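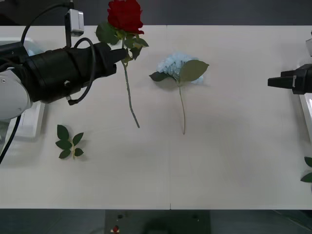 Re the hall booking and the question of whether we go back to Juslow for the February swap. I have now read the whole thread twice, which I don't recommend, and my view is that we should stay where we are. The tables at Enar are white, they butt up against each other with only a thin seam between, and you can put a single red rose over one and see what colour it is. At Juslow everything is brown, including the tea. I once came home from there with what I had been told was a yellow primula, and spent two weeks wondering what I'd done to it.

On Friday someone wrote:

> Sorry to bring this up again but could we please have a rule about
> artificial flowers? At the last swap I carried a pot all the way to
> the bus stop before I realised it was polyester. I don't mind people
> liking them but this is meant to be a plant swap. Also, does anybody
> know if the urn at Enar has been descaled? And has the rent gone up?
> I heard 800 for the year which can't be right.

Taking these in order of difficulty.

The urn has been descaled. I did it myself and would like this remembered.

The rent is 800 for the year, and it is right. It covers the kitchen, the car park and the cupboard under the stage, where we keep the trestle nobody can fold. Juslow would be a little cheaper until you add the heating, which is on a coin meter and has opinions. If we get 15 paying tables at each swap we come out slightly ahead, and last time we managed that with a couple of people still in the doorway arguing about compost.

Now, the flowers. I'm against a ban, mostly out of cowardice. A few of our longest-standing members bring fakes, and one of them also brings the lemon cake. What I would support is a separate table with a sign on it, and the sign should be large. The blue hydrangeas are the ones that catch people out, and I include myself, having asked quite seriously what they were being fed.
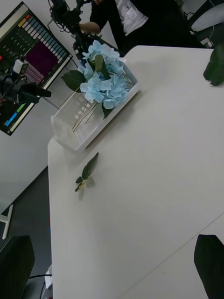 Blue hydrangea, artificial, in its clear plastic box.

If you are still unsure at the table, pinch a leaf, but ask first. We have had complaints about pinching.

While I have your attention, such as it is, a few words on seed potatoes. The Dramani order is in, and we are getting one sack fewer than we asked for. The sacks will be split on the morning of the swap, by weight, on the kitchen scales. Last year we did it by eye and there are people who still don't sit together. Bring your own bag, and please make it one without holes. Udinia have stopped doing the small onion sets, so anyone who had their name down for those needs to tell me whether they want shallots or their money back. "Whatever you think" is not an answer I can put in an envelope.

I also have 4 trays of leek seedlings on my landing that were promised to somebody in the autumn. If that was you, they are ready, they smell, and I have to step over them to get to the bathroom.

Doors at half past nine for anyone setting up, ten for everybody else. Replies to the list are fine, but if it's only to say "agreed" please consider saying it quietly at home.

Table bookings to me as usual.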